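Frequently asked questions - Nirkeda Evening Choir

Last updated 2024-02-25

Before you write to us, please look if your question is already answered on this page. We receive the same letters every year before the new season, and I try to keep the answers fresh. If something is still not clear, write to me and I will add it.

Periklis Kyriakidis, secretary of the choir

JOINING

Do I need to read music?

No. When I joined, I could not read one note, and I learned it slowly by following the line with my finger. We give every singer a printed score and also recordings of the single voice parts. If you listen to your part at home two or three times in the week, you will be fine. A person who reads well will learn faster in the first month, but by the concert it is difficult to hear who is who.

Is there an audition?

There is a short meeting with the conductor, ten minutes at most. She plays some notes on the piano and you sing them back, so that she can decide if you are soprano, alto, tenor or bass. You don't have to prepare a song. If you like to bring one, bring one, but please without a backing track.

When can I start?

New singers come in September, when we begin the new program. Tenors and basses may also start after the winter concert, because we are always short of them. Sopranos are now 9 and the row is full, so for this voice there is a waiting list.

I have not sung since school. Is this a problem?

It is the most usual case. The voice comes back, but the breath needs more time. Please don't sing at full power in the first rehearsals, as many people do from joy, and then they have no voice on the next day.

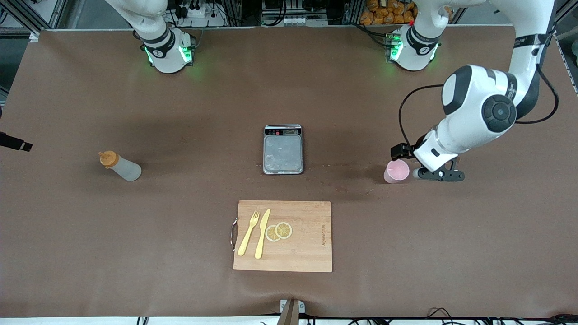
Can I come once only to listen?

Yes, you can visit two rehearsals before you decide. Sit beside a singer of the voice you think you have, and ask this person to show you the page. You are welcome to sing along quietly. After the second visit we ask for a yes or a no, as the scores must be ordered.

REHEARSALS

How long is one rehearsal?

Two hours, with a break in the middle. The first part is warming up and the new piece, and after the break we repeat what is already known. Please be in your place when the warm-up starts. It is not only politeness - a cold voice next to warm ones goes flat and takes the neighbors with it.

How many rehearsals can I miss?

We allow four in one season. If you know that you will miss more, tell us early and we will find a solution, for example that you sing only half of the program. The last two rehearsals before a concert are obligatory for everyone who will stand on the stage. I have to be strict with this rule, also with old members, and I was myself once sent to sit in the audience.

What should I bring?

Your score, a pencil and a bottle of water. A pencil, please, and not a pen. The scores which are borrowed must go back clean, and every year in June I sit with an eraser for many evenings. Ballpoint can't be erased, and then the singer pays for the copy.

May I record the rehearsal on my phone?

For your own practice, yes. Please don't put it on the internet. What we sing in the first weeks is not for other ears.

What if I have a cold?

If you have fever, stay home. If you are only hoarse, come and listen, sit in the last row and write down the markings. One learns very much in a silent rehearsal. I learned the whole alto part of a mass in this way, which I never needed, as I am a bass.

FEES AND SCORES

How much does it cost?

The fee for one season is 400, and it can be paid in two parts. Students pay half. The money goes for the conductor, the piano tuning and the rent of the hall. When you transfer the fee, please write the number 1405 and your family name in the message field, or else I must guess who has paid. Last season there were three payments with the text "choir" and nothing more.

Are the scores included?

Borrowed scores are included. If you want to keep your score, you may buy it from us at the end of the season. We order from the shop Kikis, and they need 10 working days, so please don't ask for an extra copy in the concert week.

Which edition do you use?

For the older pieces we use the Hämmerli edition, the one with wide margins. If you already have another edition at home, look first if the bar numbers are the same. In some of them the introduction is counted differently, and then you will be in a wrong place the whole evening, without understanding why the others look at you.

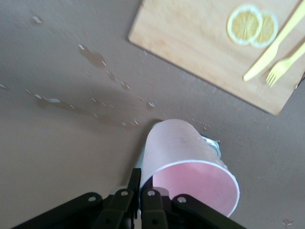 I lost my score. What now?

Tell me quickly. We keep two spare copies for each voice, but the pencil markings you will have to copy again from your neighbor. A lost borrowed score is paid at the shop price.

CONCERTS

How many concerts are there?

Two in our own town, in winter and at the beginning of summer, and in most years one more outside. In the last summer we sang in Iltov, together with the choir from there, and we hope that they will visit us this year. The travel costs are not in the fee, but we share a bus and the price stays small.

What do I wear?

Black from neck to foot, long sleeves, closed shoes. No perfume, please, as we stand very close together. The folder for the music must also be black. You can get one from us or bring your own, if it has strings inside to hold the pages.

Must I know everything by heart?

No, only the encore. But you should know each page so well that you can look up at the conductor at the beginning and at the end of every phrase. If all eyes are in the paper, the choir is late, and the pianist suffers.

Can my family get tickets?

Every singer can reserve two tickets until one week before the concert. Children up to six years come in free and should sit near the door. The places are not numbered.

How do I leave the choir?

We hope you won't, but life is changing. Write me a short message before the end of the season and give back your scores and the folder. The fee for a season which has begun can't be returned, except when you are ill for a long time - in this case please speak with me.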